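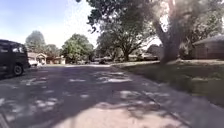

Nultus home cholesterol test: your questions

What's in the box?
One test strip in a foil pouch, 2 lancets, a small pipette, alcohol wipe, plaster, colour card, leaflet. If anything's missing email us with the batch number off the pouch and we'll post another.

Do I need to fast first?
For total cholesterol, no. Drink some water beforehand, helps the blood come. Don't test straight after a hot bath or a run.

How do I get enough blood?
Warm hands. Arm hanging down for a minute. Side of the fingertip, not the middle, hurts less. Wipe away the first drop, use the second. Squeeze from the base of the finger, gently. Two lancets in the pack so you get a second go on another finger. Never share them.

How long till I can read it?
10 minutes from when the blood goes on. Set a timer. Don't read it late, the colour carrys on changing and you'll get a false high.

My colour is between two blocks on the card
Take the higher one. Daylight is best, by a window. If you're colour blind get someone else to look.

Nothing happened / strip stayed white
Not enough blood, or the pouch was left open. That strip is finished, you can't top it up. Start again with a fresh one.

It came out high. What now?
Don't panic and don't change any tablets. Book in with your GP or practice nurse, they'll want a proper blood sample from the arm. Ours is a screening test, it can't diagnose anything. Chest pain or trouble breathing, ring 999, don't bother with the test.

Can I use it if I'm pregnant?
Levels go up in pregnancy so the result won't mean much. Ask your midwife.

Is it ok for children?
No. Over 18s only.

How should I store it?
Cool dry cupboard. Not the fridge, not the bathroom. Check the date on the pouch before you open it.

Where do used lancets go?
Sharps bin. Lots of pharmacies will take a full one back but ring first. Not in the recycling please.

Do you sell to surgeries and workplaces?
Yes, cartons of 300 strips, lancets packed seperately. Ask for Edit Illés on the trade desk. Trade orders go out Thursday.

Can I return it?
Unopened, yes. Once the foil is torn, no, unless it's faulty. Keep the pouch.

Still stuck?
Phone line is open till 5pm, or use the contact form. Mahsa Arabzadeh answers most of the technical ones.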